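List: skorkuten-wiki
Date: 2026-03-09
Subject: Re: [skorkuten-wiki] Merging the chapel pages

I went through the location category over the weekend and have a different proposal for the chapel pages. Quoted parts first, then the proposal.

> We currently have four pages covering the same building in Veker:
> Veker Chapel, Veker Chapel (Interior), Veker Crypt, and Ferry
> Shrine. The last one is a leftover from the beta, when the chapel
> had a different name. I suggest we merge all four into Veker
> Chapel and turn the rest into redirects.

Agreed on Veker Chapel (Interior). It has two sentences, both of which are already on the main page. I have no objection to a redirect there and can do it today.

I do not agree on the crypt. The game treats it as a separate cell with its own map marker, its own respawn timer and its own entry in the travel log. Our layout guide says that a location with a map marker gets a page. If we merge the crypt, the same logic applies to the cellars in Weerakoon, and those pages carry most of the quest text for the second act. Either the marker rule holds or we rewrite it first.

> The Ferry Shrine page also gets almost no edits. Most of what is
> there could be moved to a Behind the Scenes section.

The edit count is low because the content is finished. It describes a location that was removed before release, and there is nothing new to add. What the page does have is incoming links: 19 from article space, most of them from the dialogue transcripts. Three NPCs in the release version still say "ferry shrine" in their ambient lines, and readers who hear the line search for that term. A redirect to a section would work only if the section name never changes, and our section names change often.

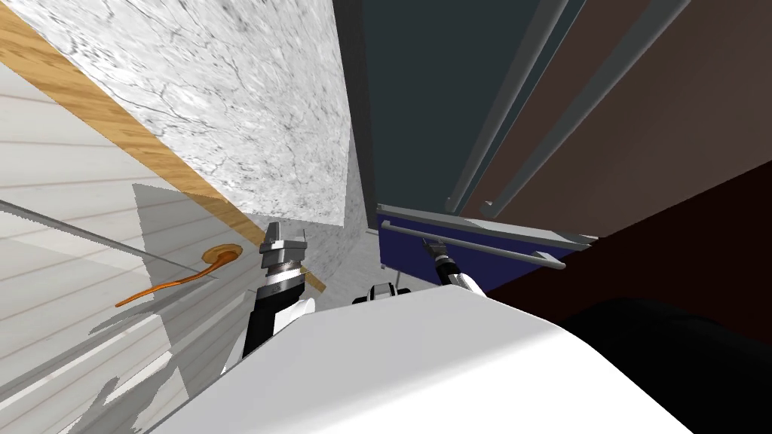 There is also the matter of the infobox. The location template accepts one cell ID. A merged page would need three, and the template would show only the last one entered. I tested this in my sandbox with the chapel and crypt IDs, and the chapel ID disappeared without an error message. Somebody would have to rewrite the template, and it is used on 326 pages, including a number with manual overrides that do not follow the documentation.

> As for the bell tower, I can't find a cell ID for it at all. Is it
> even a location?

It is not. The tower is part of the exterior worldspace. The door at the base is a static object with no destination, and the bell is triggered by a script attached to the town square. It should stay as a section of Veker Chapel. The current text says that the bell rings at dawn and dusk. That was true until patch 1.4. Since then it rings at dawn only, unless the player has finished the Vostell questline, in which case the dusk bell returns. I have corrected the dawn and dusk times but left the sentence about Vostell alone, as I have only confirmed it on one save file.

Proposal:

1. Veker Chapel (Interior) becomes a redirect to Veker Chapel.
2. Veker Crypt stays as a page. The duplicate inhabitants table is removed from Veker Chapel and replaced with a link.
3. Ferry Shrine stays as a page, with the cut content notice at the top. The notice is missing at the moment.
4. The bell tower remains a section.

Some smaller points while the page is open.

The chapel services schedule gives the times in real minutes, the crypt page gives them in game hours. The layout guide asks for game hours. The conversion in the schedule is also wrong: it assumes a day length of 50 minutes, which was the beta value.

The donation box entry states that giving 81 coins or more unlocks the keeper's second set of lines. The condition in the script reads "greater than 80," so the number is right, but the page also says the coins must be given in one payment. The script checks the running total. Several small payments have the same effect, and the total carries over if the player leaves the area and comes back.

The keeper is listed as essential. The flag is cleared at the start of the last Vostell quest, so the infobox should say "until" with the quest name. The same applies to the gravedigger, whose page already has it right and can be used as a model.

The gallery on Veker Chapel has two screenshots taken with a lighting mod. The file policy does not allow these on location pages. I have tagged them but not removed them, and if anyone can supply replacements from an unmodded install, please use the names of the existing files so that the links hold.

> I'd like to get this done before the expansion pages take up
> everyone's time.

The expansion is set for September, so there is no hurry on the merge itself. The crypt does get a new lower level according to the developer notes, and that is one more argument for leaving it where it is. A page split after release would mean redoing the history by hand.

If there are no objections on the list within a week, I will carry out points 1 and 2. Point 3 only needs the notice added, and anyone can do that. For the template I would prefer to leave things as they are. If there is still interest in multiple cell IDs, please open a separate thread and include the list of pages with manual overrides, as those have to be checked first. The list on the maintenance page is out of date and still includes the Weerakoon cellars, which were converted to the standard form last year.

One open question: the transcripts spell it both "Ferry Shrine" and "Ferryshrine." The subtitles use the two-word form, the internal name is one word. I have been following the subtitles. If the transcript editors have a reason for the other form, let me know before I run the replacement.

--
Location pages, Skorkuten Wiki
To unsubscribe, send a blank message with "unsubscribe" in the subject line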